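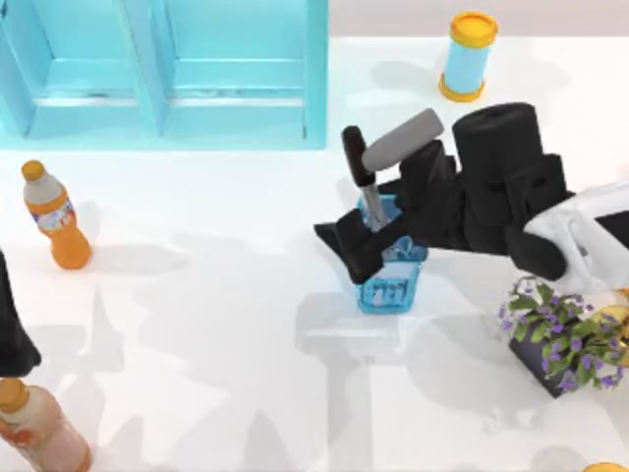
Hi everyone, and thank you to all of you who wrote back about the phantom contact problem, on the list and off it. I promised a proper write-up and then November got away from me, so I hope you'll forgive the length. Some of you run the tabletop tidying scene the same way we do, with two arms, the blue shelf at the back, the bottles on the left and the square cup with the utensils in it, and if you do, please look over your contact settings before you start your next long batch. When two handles cross over each other near the top of the cup, as the gray one and the black one do, and the black fingertip is over the rim, the solver has a lot of small contacts to sort out at once. Our trouble began right there, and I spent far too long looking somewhere else.

I'll quote Raluca's message first, for the people who joined after the thread got going.

Raluca Nistor wrote:
> Hello all,
> Has anybody else had an arm fault out during the cup task with
> nothing near the joint limits? We ran 2000 episodes overnight and
> 9 of them stopped with a force limit trip on the right arm. The
> log says the fingertip felt a load far above anything a spoon or a
> pen could give. When I replay those episodes at normal speed the
> arm just freezes over the cup.
>
> My worry is less the simulation and more that we were planning to
> move the same policy to the real bench at Plinico. If the trip is
> a real collision I want to know before a person is standing next
> to it. If it's a false one, I still don't want folks getting in the
> habit of clearing it and carrying on.
>
> Octavian thinks it's the gripper model. I think it's the cup. We
> have a small bet going.
> Raluca

Well, Raluca, I'm sorry to say you both get to buy the coffee, as it was a bit of each! Let me take it in order.

The cup first. In our copy of the scene the collision shape for the cup was thicker than the cup you see on screen. Someone (me, two versions back) had padded the walls to stop thin handles from popping through, and I never took the padding out after we went to a smaller time step. So the fingertip could be pressing on a wall while the picture showed clear air. On most episodes the arm slid off and went on with its business. On the bad ones it got wedged between the padded wall and a handle, and the solver answered with a huge push for a single step, and the force limit did its job and stopped the arm.

Now the gripper. The Malex finger model we all copied from each other has a collision wedge that reaches a little past the visible tip. It isn't much, and I had looked straight at it more than once without noticing. Octavian Tănase spotted it when he drew the collision shapes over the visible ones, and I would suggest everyone do that with their own files -- it takes a few minutes and it is a bit humbling.

I also went back through the views facing the shelf to see whether we had the same trouble over there, with the bottles.
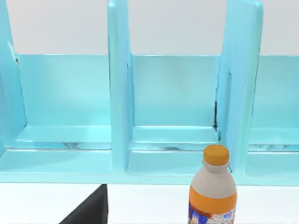
Shelf view, with the orange-capped bottle in front of the right divider and one finger at lower left.

I found no trips on the shelf side in our logs. Still, those dividers are thick, with rounded fronts, and ours had plain square boxes for collision, so a bottle being moved in past the edge would meet a corner that isn't drawn. I have swapped them for rounded shapes while I'm in there. If your shelf came out of the Torer pack, it likely has the same square boxes.

With the cup walls and the finger both corrected I ran 800 episodes and had 2 trips. I replayed both one step at a time, and they were honest collisions, the finger coming down square on the end of a handle. Those are the ones we want the limit to catch, so please, please don't raise the limit to make the false ones go away. I know it's tempting late in the evening when a batch has stopped yet again. We did it ourselves for a while in the Ngô branch, and it hid the wall problem from us for weeks. That branch should not go near a real arm, and I've marked it so.

Raluca, on your question about the bench, my feeling is to wait. Fix the shapes, rerun your overnight batch, and look at every trip that's left by eye before anyone powers up the hardware. And keep the manual reset on, so a person has to walk over and look at the arm before it moves again.

I'll put the corrected cup and finger files in the usual folder this evening, after 8 or so, once I've got the kids settled. If they break anything for you, write to the list and not just to me, as somebody else will surely have the same thing.

Warm wishes to all, and thank you again for being so patient with me on this one.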